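Chopping board

A chopping board, also called a cutting board, is a flat slab placed on a worktop or table so that food can be cut without damaging the surface underneath or the edge of the knife. Boards are made of wood, bamboo, plastic, rubber, glass, stone or pressed paper and resin. They are among the cheapest things in most kitchens and also among the most argued over, largely on grounds of hygiene. Much of what is claimed for one material over another rests on thin evidence, and a good deal of it comes from people selling boards.

History

Flat pieces of wood have been used for cutting food for as long as there have been blades to cut with, and any attempt to name a first board should be treated with suspicion. Bread trenchers, butchers' blocks and kneading boards overlap with the chopping board in shape and use, and old household lists seldom tell them apart. The heavy butcher's block, built from short lengths of timber glued with the grain upright, is often given a precise date and place of origin in sales copy. The dates do not agree with one another.

Plastic boards spread through commercial kitchens in the second half of the twentieth century and then into homes. Bamboo boards became common later, sold first on price and then on their supposed kindness to the environment.

Materials

Wood

Wooden boards are usually made from close-grained hardwoods such as maple, beech, walnut or sycamore. They are sorted by how the grain lies. In an edge-grain board the fibres run along the surface; in an end-grain board they stand upright, and the knife is said to slip between them. End-grain boards do tend to show fewer marks. The further claim that such a board "heals itself" is an overstatement. Fibres may close up a little after a light cut, but a deep score stays where it is.

Makers advise rubbing wooden boards with a food-safe oil. Advice on how often ranges from weekly to twice a year, which suggests that the interval matters less than the instructions make out.

Bamboo

Bamboo is a grass. Boards are made from strips of the stem, pressed and glued together, so that the finished item contains more glue than a plain wooden board of the same size. It is usually described as harder than maple, though hardness differs between species and between one batch and the next. Cooks often complain that it blunts knives faster. Sellers reply that the difference is too small to notice.

The environmental case is also less settled than the labels suggest. Bamboo grows quickly and regrows after cutting, but most of it is shipped a long way, and the word "sustainable" on a packet has no fixed meaning unless a named scheme stands behind it.

Plastic

Plastic boards, mostly polyethylene, are light and cheap, and many can go in a dishwasher. Knife marks build up in them and are hard to scrub out. They also shed small particles in use. Figures for how much is swallowed in a year are sometimes quoted with great confidence, although they are scaled up from short laboratory trials with a handful of boards.

Glass and stone

Glass and stone boards are easy to wipe and ruin knives. Few cooks recommend them for cutting, and many are used as serving plates or pot stands.

The hygiene dispute

For many years the usual advice was that plastic was safer than wood, on the reasoning that a surface which does not soak up liquid cannot harbour bacteria. Later tests cast doubt on this. Bacteria drawn into wood often seemed to die as the surface dried, while those in the grooves of a worn plastic board could survive a quick wash.

The newer view has in turn been stretched too far. That some bacteria die in some woods under test conditions does not make wood "naturally antibacterial", a phrase found on a great many product pages. Results vary with the species of tree, the wear on the board and how the samples were taken. The safest reading is that washing and drying matter more than the material. 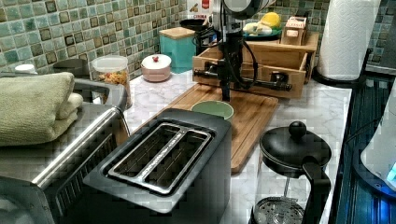
Entry written by the household goods editor
Last reviewed Feb 18, 2022

Colour coding

Professional kitchens often give each type of food its own board colour, commonly red for raw meat, blue for raw fish and green for salad and fruit. The colours are a convention and differ between countries and between employers. The system guards against cross-contamination only if staff keep to it, and a red board washed in the same dirty water as a green one offers little protection. Sets sold for the home copy the idea, sometimes with their own colours and symbols, so that two sets in one kitchen may contradict each other.

Size and upkeep

A board needs to be wide enough for the knife and heavy enough to stay put. A damp cloth laid underneath does the same job as most non-slip feet. Boards warp when one face is wetted more often than the other, or when they are left standing in water. Wooden and bamboo boards are generally kept out of the dishwasher - advice that is well founded, as heat and long soaking open up glued joints.

Lemon juice and salt are widely recommended for removing smells. The mixture does help with onion and garlic. It should not be relied on to disinfect a board that has held raw chicken.

See also

Butcher's block
Kitchen knife
Worktop
Food hygiene
Trencher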